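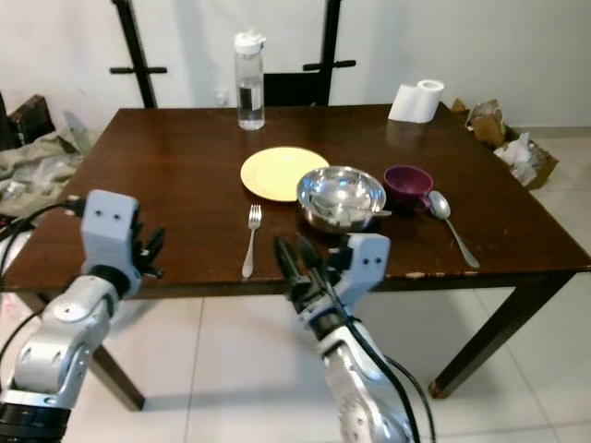 Burillow House Shared Dining Room
Frequently Asked Questions

The following information applies to residents, their guests and any group using the dining room on the ground floor of Burillow House. Questions that are not covered on this page may be directed to the Dining Services office.

General use

Who may use the dining room?
All residents may use the room at any time between breakfast and the evening close. Each resident may bring up to 4 guests without prior notice. Larger parties must reserve a table through the office.

Do I need to reserve a table for a regular meal?
No. Tables are available in the order in which people arrive. The long table by the garden door is reserved on Thursday evenings for the Ternow supper group and is marked accordingly.

Is the room staffed?
Staff are present during the midday and evening meals. At other times, residents set and clear their own places.

Setting a place

What is included in a standard place setting?
A standard setting consists of one plate, one bowl, one cup, one fork and two spoons. The larger spoon is intended for soup or cereal and may be left in the bowl. The smaller spoon is placed beside the cup. Knives are kept in the top drawer of the sideboard and should be taken only when the meal requires one.

Must every item be set for every meal?
No. Please take what you expect to use. Items that have been placed on a table are washed after the meal, whether or not they appear to have been used.

May I use my own dishes?
Yes. Personal dishes should carry the owner's name or room number on the underside. Dining Services cannot accept responsibility for unmarked items that are returned to the general shelves.

Why do the plates and cups not match?
The house collection has been assembled over a number of years and includes pieces from several former sets. Plates and cups of different colors may be combined freely. The Jadoon service in the glass cabinet is kept for formal occasions and should not be used for daily meals.

Are the steel bowls suitable for the microwave?
No. Stainless steel bowls must not be placed in the microwave under any circumstances. Microwave-safe bowls are stored on the shelf to the left of the appliance.

Water and paper goods

Is drinking water provided?
Filtered water is available from the dispenser next to the sideboard. Residents may bring their own bottles to the table. Bottles left behind after the evening close are emptied and recycled unless they are labeled.

Where are the napkins?
Cloth napkins are issued for reserved dinners only. Paper towels are supplied for everyday use, and a roll may be kept on the table during a meal. Please return partly used rolls to the sideboard. Replacement rolls are in the lower cupboard.

Tables and chairs

How should the wooden tables be cleaned?
Wipe the surface with a damp cloth and dry it immediately. The spray cleaner supplied for the kitchen counters is too strong for the finish on these tables. Hot pans should be set on a trivet.

Several of the tables have worn or chipped edges. Should this be reported?
Light wear is already recorded and does not need to be reported. Please inform the office of any splinter, loose leg or new crack, and move to another table in the meantime. Refinishing is scheduled for October and will be carried out 2 tables at a time so that the room can remain open.

May the chairs be moved to other rooms?
The black metal chairs belong to the dining room and should remain there. Folding chairs are available on request for use elsewhere in the building. When moving a chair within the room, please lift it. Dragging marks the floor.

Clearing up

What should I do at the end of a meal?
Scrape leftover food into the bin marked for compost, place dishes and utensils in the gray tubs, and wipe the table. Cups go in the upper rack and should be placed upside down.

What happens to items left on a table?
Dishes and utensils are collected at the evening close. Personal belongings are held at the office for 7 days.

Reservations and contact

How do I reserve the room for a private meal?
Complete the reservation form at the office. Private meals are limited to 19 people, including children. Groups preparing food on site must also reserve the Prikia Kitchen, which has a separate form.

Whom should I contact with a concern or suggestion?
Please write to Humaira Niazi, Dining Services Manager, or leave a note in the box outside the office. Notes may be submitted without a name, although a written reply can be sent only where contact details are given.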